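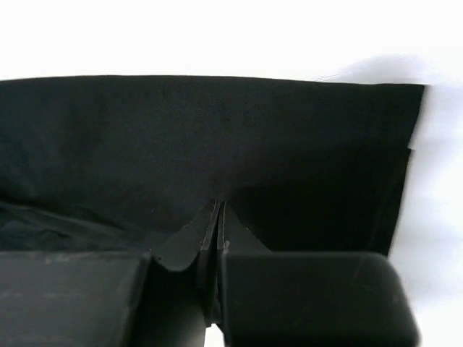

Gripper of the Wellholm folding cell over a piece of black fabric.

The Wellholm folding cell is a two-armed robotic workstation for folding clothes, built in a shared workshop by Corina Stöckli and Gemma Pickering. It consists of two small arms fixed in front of a white board, an enclosure with white walls on three sides, and a control computer kept outside the enclosure. The name comes from the workshop. The builders' own notes call it "the cell" or, in early entries, "the box."

Background

Stöckli had earlier built a single arm, known as Brekke, at her kitchen table. Brekke could pick up a sock and drop it in a tray, but it could not keep hold of one part of a garment while moving another. Pickering, who was a member of the same workshop and had experience with motor control, proposed a matched pair of arms sharing one work area. Work on the pair began in December, and parts of Brekke's power supply were reused.

The first layout placed the arms at opposite ends of a bench, facing each other. This gave good reach across the short dimension of a shirt but left both elbows in the way of anyone loading the bench. In the second layout both bases were moved to the same long side, where they have stayed.

Construction

The arms are mounted on black bases bolted to a lower white platform. A metal rail separates this platform from the board on which garments are folded. Each arm has white links joined by black motor housings and ends in a two-fingered gripper. The upper links have a row of round holes, which reduce weight and serve as tie points for cable.

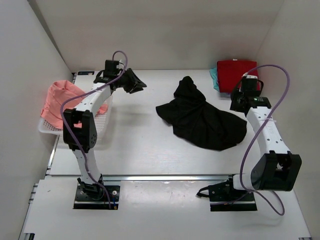 Cable routing took up more of the build log than any other subject. The wrist cables were at first taped flat along the links, and the connectors worked loose whenever the wrist turned through its full range. The later arrangement leaves a free loop at the gripper and takes up the remaining length farther down the arm. The loop has to be long enough for the wrist but short enough to stay off the cloth, and its length was set by trial.

The fingers taper toward the tip. Blunt fingers were tried first and tended to push a hem along the board without getting under it. Narrow fingers did better on hems but were more likely to pinch a single layer when two were wanted. Pickering's finger design, version 3 in the log, was a compromise between these and was used on both arms. The finger files are stored with a plain text note giving print orientation and the screws needed.

The board is matte white. A glossy sheet was used for a short time and was taken out after it produced reflections that the image software read as cloth edges.

Control

Both arms are driven from one computer. The control program, Grunus, was written by Stöckli and has two modes. In the first, a person moves a pair of hand-held leader arms and the cell's arms copy the motion. In the second, the cell runs from a policy trained on recordings made in the first mode. Grunus stores joint positions and camera images together under a single clock. Before this was done, the images lagged behind the joint data by a varying amount, and the early recordings could not be used for training.

A separate program, Weltus, checks recordings after the fact. It rejects any in which an arm came too close to the other, a motor reported an overload, or images were missing. The log gives a total of 1,446 recordings, of which over 1,000 passed the Weltus check. Most of the rejected ones came from the period before the cables were rerouted.

Operation

A session starts with both arms raised clear of the board. The operator lays out a garment, steps back, and starts the recording. Garments waiting to be folded are kept in a basket at the left of the board, and finished ones are stacked at the back right. This arrangement was adopted so that the stack stays out of the path of both elbows.

Folding is done in stages. The garment is first spread as far as the arms allow, then brought in from the sides, and then folded across its length. Either arm may hold while the other moves. The builders did not set a fixed rule for this, and the recordings by Stöckli and Pickering differ in which arm does most of the holding.

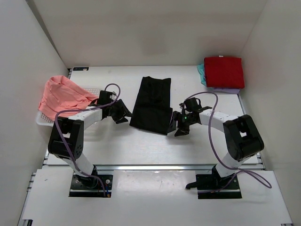 Dark cloth is the hardest material for the cell. On a black shirt the folds show little contrast, and the shadow of a gripper can hide an edge completely in the wrist image. The fixed camera is less affected, but it cannot resolve the gap between a fingertip and the fabric. Stöckli raised the lights and lengthened the exposure, which brought out more of the folds at the cost of washing out the board. Pickering preferred the shorter exposure. The setting was changed several times, and each change is marked in the log so that recordings made under different light can be kept apart.

Thin knits are also difficult. They stretch when lifted by a corner and do not return to the same outline when set down. Towels give the least trouble and are used to check the cell after repairs.

Known problems

The cell has no force sensing at the fingertips. Grip is estimated from motor current, and the estimate is poor for thin fabric. A finger pressed against the board gives nearly the same reading as a finger closed on a hem. Grunus limits downward travel to protect the motors, but the limit has to be set again each time the fingers are changed.

The shoulder motors become warm in long sessions, and the joints then sag slightly under load. The log recommends a pause between sets of recordings and a return to the rest position before power is cut. An arm that loses power while raised will drop onto the board. This happened once on a Saturday during an open session and cracked a finger on the left arm, after which a rest routine was added to the shutdown command.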